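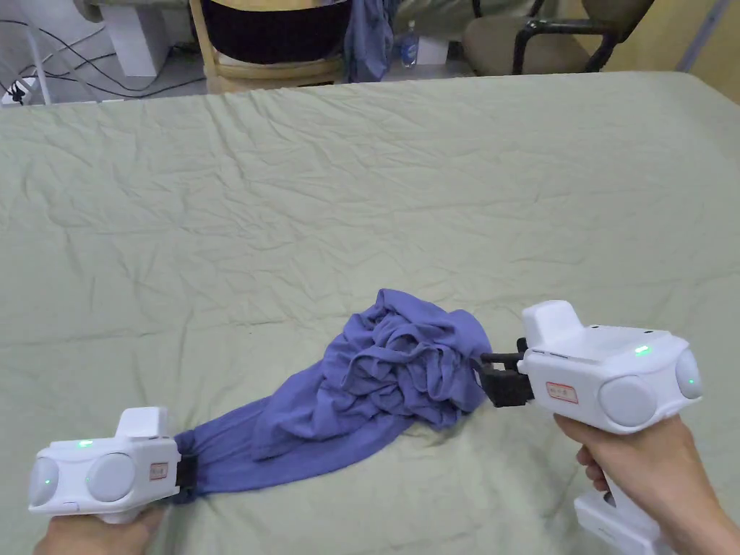
*세탁물 펼치기, 핸드헬드 그리퍼 두 개로 파란 옷 양쪽을 잡은 상태. 연두빛 도는 회색 시트 위.*

# laundry-flat v0.3

급하게 정리한 README. 빠진 거 많음. 나중에 채움 (아마 11월).

## 뭐냐면

구겨진 옷을 집어서 펴고 접는 양손 조작 데이터. 사람이 그리퍼를 손에 들고 직접 작업한 기록임. 로봇 팔 원격조종 아님.

질문은 하나. **기계가 빨래 개기를 이제 할 수 있나?** 현재 답: 접기는 어느 정도. 펴기는 아직.

## 구성

| 항목 | 값 |
|---|---|
| 전체 에피소드 | 2894 |
| 접기까지 완료 | 1241 |
| 평가용 분리 | 48 |
| 라벨 언어 | 한국어, 영어 |

- `raw/` 원본 영상 + 그리퍼 벌림 폭
- `clean/` 시간 동기화 끝난 것만. 학습은 이걸로
- `eval/` 손대지 말 것. 학습에 섞으면 수치 의미 없어짐

## 해본 결과

Ovance 양팔 셀에 정책 올려서 평가 세트랑 같은 조건으로 돌림.

- 이미 펴진 티셔츠 접기: 쓸만함. 소매 쪽이 가끔 삐져나옴
- 뭉친 상태에서 시작: 대부분 실패. 어깨선을 못 찾고 아무 주름이나 잡음
- 한쪽은 뭉치고 한쪽은 띠처럼 꼬인 경우: 제일 안됨. 당기면 더 꼬임
- 뒤집힌 옷: 시도도 안 함
- 양말: 묻지 마세요

사람은 꼬인 걸 보면 한쪽을 놓고 다시 잡는데 정책은 그냥 계속 당김. 다시 잡기 구간만 따로 라벨링하는 중. Abdelilah Ezzat가 1400개까지 봤음, 나머지는 대기.

Lundau 세탁 공장 쪽에서 수건은 되냐고 물어봄. 수건은 됨. 근데 네 귀퉁이 있는 물건이랑 티셔츠는 완전히 다른 문제라 비교하지 말것.

## 알려진 문제

1. 시트 색이 옷이랑 비슷하면 세그멘테이션 깨짐
2. 손가락 끝이 천에 가려지면 접촉 시점 라벨이 몇 프레임 밀림. 고치는중
3. 얇은 천은 두 겹이 같이 집힘. 라벨에는 `double_grasp`로 표시했는데 누락 있슴
4. 배경 정리 안 됨. 의자, 케이블 그대로 나옴. 크롭 안 하고 쓰는 걸 권장

## 로드

```
python load.py --split clean --task unfold
```

`--task all`은 메모리 많이 먹음. 주의.

## 사용 조건

연구용만. 재배포 전에 Atstead로 연락. El Ouafi 버전이랑 폴더 구조 다름, 섞어 쓰지 마세요.

담당: Hicham Hegazy (수집, 포맷), Abdelilah Ezzat (라벨)

## TODO

- [ ] 셔츠 단추 있는 것 추가
- [x] 동기화 스크립트 교체
- [ ] 실패 에피소드 분류표
- [ ] 영어 README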